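Subject: Re: [gripper-eval] Finger pads for soft baked goods, Prosutex vs. Trisen
List: gripper-eval
From: Jasper Mulder

> We are about to start pick-and-place on pastry and bread items and have to
> settle on a two-finger gripper. The Trisen is on the bench. The Prosutex is
> on loan until the end of May. Before I spend a week on it: does anyone have
> usable force settings for items that dent? The force value in the Prosutex
> controller has no unit in the manual. Also, did you see the grip width drift
> after a warm start, or is that only our unit?
>
> Salazar

The force value in the Prosutex controller is a raw motor current limit. It is not linear at the low end. Below 251 our unit does not move reliably off the open stop, so treat that as the floor whatever the manual says. We checked it against a load cell clamped between bare fingers. Repeatability was acceptable above the floor and poor below it. I would not try to convert it to newtons across the full range. Take the two or three settings you expect to use and measure those.

On drift: yes, we see it too. After a warm start the encoder keeps its old zero, and the reported width is off until the next full open/close cycle. The workaround is to call the homing routine from the startup script with nothing between the fingers. The Trisen homes itself on power-up and does not have this problem. It does take longer to come ready, and it drops the connection if you poll status during homing. Wait for the ready flag before you send anything.

Comparison so far, same arm and same wrist adapter for both:

- **Minimum usable force:** Trisen is lower. It will hold an unbaked roll without leaving a mark. Prosutex at its floor leaves a shallow mark on the same roll.
- **Closing speed:** Prosutex is faster, but you have to slow it down for soft items anyway. At matched speed I see no difference worth reporting.
- **Contact detection:** Prosutex reports contact from current rise and is late on anything that compresses. Trisen has the same method with a shorter filter. Neither is good on sponge.
- **Cable:** both leave the wrist from the side. Put slack in it before you limit the last joint. We lost one connector by skipping this.
- **Logging:** the Prosutex driver stopped writing at sample 1367 in one run with no error. I have not been able to reproduce it.

For glazed items the approach direction made more difference than the choice of gripper. Closing across the short side works. Closing along the long axis bends the item at the low points between the mounds, and it tends to break there on the lift. Set the fingertip height so the jaws contact the dough and stay clear of the glaze. Glaze on the pads changes the friction enough to spoil the next pick, so wipe them between trials or your numbers will not compare.

Our layout for the plate transfer task is below. The pick item is a long pastry with three glazed mounds, and the place target is the blue plate to its right. The gripper is open over the item.
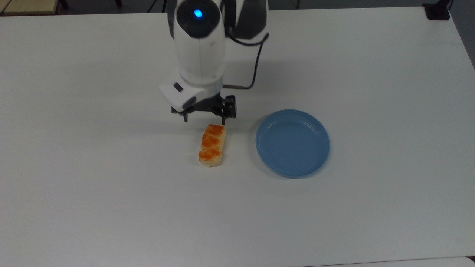

Hiltarden Bench Notes, No. 4

The notes issue has the pad drawings and the startup script with the homing call. If you use the script, change the port name and check the open limit against your own fingers before running it. Ours are shorter than stock.

Two things I would still like to compare if you have bench time. First, hold time at low force: our Trisen lets the width creep during a long hold, and I can't tell whether that is the item relaxing or the controller. A rigid block of the same width would separate the two. Second, release. On sticky items one finger lets go before the other and the item turns a little on the plate. Opening in two steps with a short pause reduced it here, on both grippers.

Send the pad material you end up with and I will add it to the table.

Jasper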